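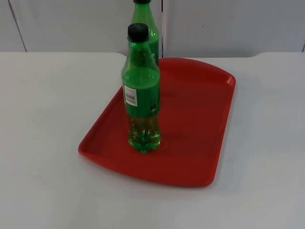
What is the Kinine pilot program?

A paid field evaluation of the Kinine tray kit, a gripper and software package for picking upright bottles and setting them down on trays. Irnumex is recruiting sites to run the kit on their own benches and report on it.

Open places: 5
Program start: April
Fee: 200 per completed week, paid to the site
Kit on loan: two-finger gripper, wrist camera with bracket, controller, cables, software license

Who can apply

Small bottling lines, catering suppliers, beverage labs and technical colleges. Each site must already have a six-axis arm in working order and one operator who can give the trial two hours a day. The operator should be able to jog the arm, set a payload and edit a waypoint. Programming experience is useful but is not a condition.

What the work consists of

The operator places a tray, stands one or two bottles on or near it, and starts the pick routine. Each attempt is logged with the bottle type, the grip height, the finger force setting and the outcome. A full set is 100 attempts per bottle type. Transparent containers are of particular interest. The current release, build 373, handles opaque containers at the default settings, but clear and tinted ones still need the detection threshold set by hand. Overlapping containers are logged under a separate code. 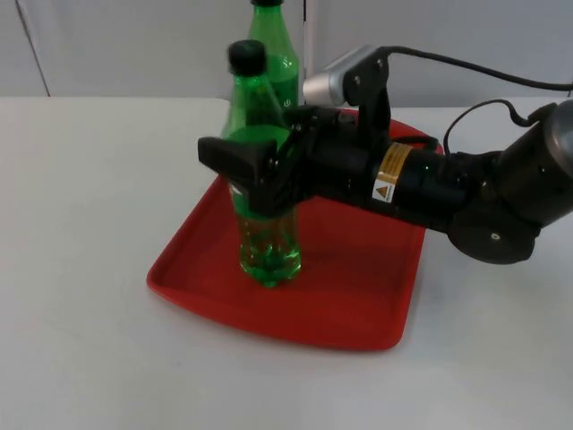 Ailsa Strachan wrote after the previous round that the force presets were too coarse for thin-walled bottles and that she ended up entering her own values for most of the trial. She also asked for a shorter log sheet. The presets now move in smaller steps, and the log has been cut to a single page. Custom values can be saved per bottle type.

Sites may use their own containers. Fill level should be recorded as empty, part or full. Glass is accepted if the site has a written breakage procedure, and the finger pads should be checked for wear before each set. 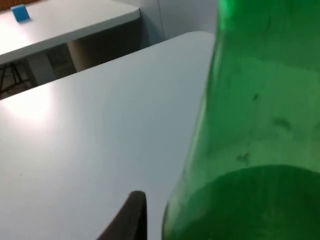

Wrist camera recordings are uploaded at the end of each shift. Sites on slow connections can send a drive instead. Recordings are kept by Irnumex for the length of the program and are not passed on to other participants.

Not included

Arm, mounting table, guarding and compressed air. The Dudás adapter plate is supplied on request for older wrist flanges. Stolex controllers are supported over Ethernet only.

How to apply

Send the arm model, controller version, a floor sketch of the cell and the name of the proposed operator to the Irnumex pilot desk. Applications without a controller version will be returned. Selected sites get a remote setup call before the kit ships. Return freight is prepaid.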